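**Warming sliced bread in the microwave without turning it to rubber**

**crumbdrawer47**
I bake on a Preltavent stone and freeze most of the loaf. Toasting is fine, but my kids want it soft, so I've been using the microwave. Half the time the middle goes tough before we sit down. What are you all doing?

**lowshelf**
Two slices at a time, 40 seconds at half power, damp paper towel over the top. Eat it right away. If it sits, it gets tough no matter what you did.

**Tansy_B**
I don't agree on the towel. It makes the crust soggy. I stack the slices and leave them uncovered, and the one on the bottom comes out softest. I swap them halfway through.

**lowshelf**
Stacking heats unevenly. You just said so yourself, if you have to swap them.

**Tansy_B**
It takes two seconds to swap them. Same kind of setup as mine, pink plate and all:

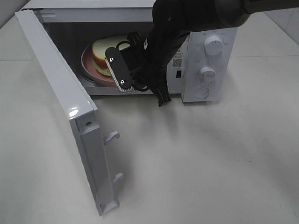 **Filed under: Reheating > Bread and rolls**

**crumbdrawer47**
Is a plate with a rim a problem? Mine are all flat. I wondered if the raised edge holds steam around the bottom slice.

**Tansy_B**
Might hold a little. I've never compared. I like the rim for getting the plate out without the bread sliding off. Check that it sits flat and turns freely before you start.

**oven_mitt_441**
Skip the microwave. Wrap the slices in foil and put them in a low oven for up to 10 minutes. I have a small Kuruson countertop oven that does it well, and the crust stays a crust.

**lowshelf**
For a whole loaf, sure. I'm not heating an oven for two slices.

**oven_mitt_441**
Fair. If you do use the microwave, go shorter than you think. On mine, 15 seconds is enough for bread that's already thawed. From frozen I'd do it in two goes and feel it in between.

**crumbdrawer47**
Tried it both ways this morning with thawed bread. Towel version was softer, but the crust was limp. Stacked and uncovered was better for sandwiches. I'll try the foil when I have a full loaf to warm.

**Tansy_B**
Which bread was it?

**crumbdrawer47**
Plain white, milk and a little butter in the dough. The rye is still in the freezer.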